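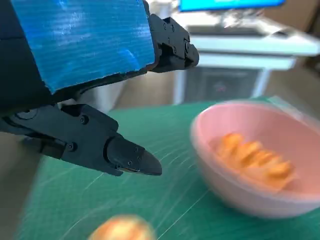
Photo: Arne Thiele

I'd been in Tuva Westerberg's kitchen for all of two minutes before she handed me a stick of raw rhubarb and a saucer of sugar and told me to get on with it. I hadn't eaten it like that since I was a kid (my nan's back step, pink juice down my shirt) and I'd forgotten how much it makes your eyes water!

"Everyone pulls that face," she said, very pleased with herself.

Tuva grows 300 crowns of the stuff on a sloping block outside Hirusstead, and sells it at the gate under the name Zamora, after the street she lived in as a student. She never meant to be a rhubarb person. The block came with one enormous plant behind the water tank, and she spent her first year there trying to kill it.

"I mowed it. I put a tarp on it. I parked the trailer on top of it for a month," she told me. "Then it came up around the wheels and I thought, well, fine, you can stay."

That plant is still there, and most of the others were split off it. Her neighbour Puspita Pillai helped with the first lot of dividing, and the two of them still argue about how deep the crowns should go. Tuva plants with the buds just under the soil. Puspita likes them sitting a bit proud so they don't rot in a wet winter. I asked who was right and got a long look.

We went on to colour, because I'd always believed red stalks were the ripe ones. Wrong! "It's the variety, love. My greenest ones are the best I've got, and I can't give them away." She's taken to stewing the green ones herself with orange peel and a spoonful of honey, and putting out tastes in March when the gate's busy. People who try it mostly buy some – though one man told her it looked like celery and drove off.

She's strict about picking. No knives, just a hand down near the base, a pull and a twist, and never more than half the stalks off any plant. The leaves are poisonous to eat, so they come off straight away and go on the compost heap, where she says they've never done any harm.

I asked if she'd ever get bigger. A jam maker had offered to take everything she could grow, and she did think about it for a while.

"I'd have to get up at five and I'd have to be nice on the phone," she said. "I like it when someone pulls up and we have a yarn and they go home with a bunch."

I went home with three bunches, a crown wrapped in wet newspaper, and instructions not to pick a thing off it for the first year. It's gone in beside the lemon tree, with the buds just under the soil. Sorry, Puspita.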